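Progress report to the manager, Hismont bakery counter trial
Prepared by Sorin Pîrvu
Period: up to the end of June

I was asked whether the move from boxes to paper carrier bags is working. My view is that it is too early to say, and I would be wary of anyone at Grollby who tells you otherwise. We have used up to 700 bags so far. The supplier, Rinaldi, promised "less mess and faster packing". I have seen little sign of the first and have no fair measure of the second.
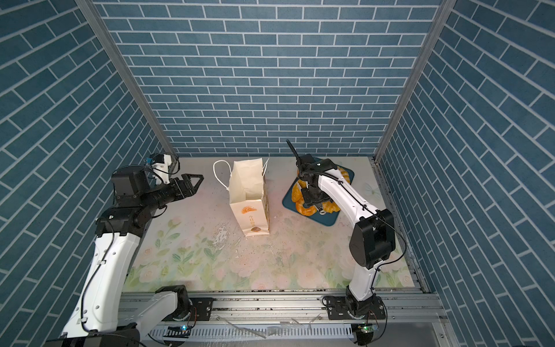 The handles are comfortable and customers like them. My doubt is about what goes inside. A croissant sheds flakes whenever it is moved, and a tall bag means it has to be lifted higher than it was with the old box. Staff also disagree on packing order, and the two written guides we have don't match.
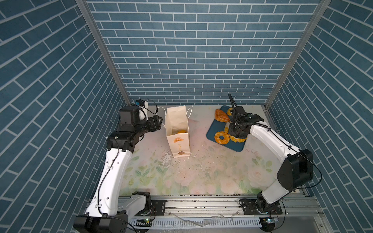

Open carrier bag with a pastry inside, crumbs on the tabletop

Mixed orders are harder still. Long loaves want to stand up, round buns want to sit flat, and the soft ones get squashed if they go in first. Wirkia suggested a card divider. I've asked for a price but would not sign for it yet - we don't know that it solves anything.

Spending stands at 1405, mostly on bags. I'd hold the next order until one packing guide has been agreed and tried in a busy morning.

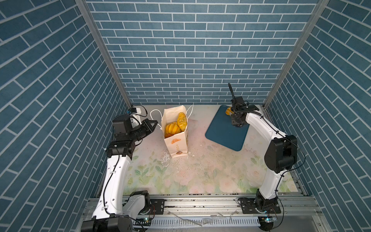 Should the counter go back to boxes in the meantime?
Keep the bags for now, but leave the remaining boxes on the shelf for large orders. Switching back would cost us the little we have learned.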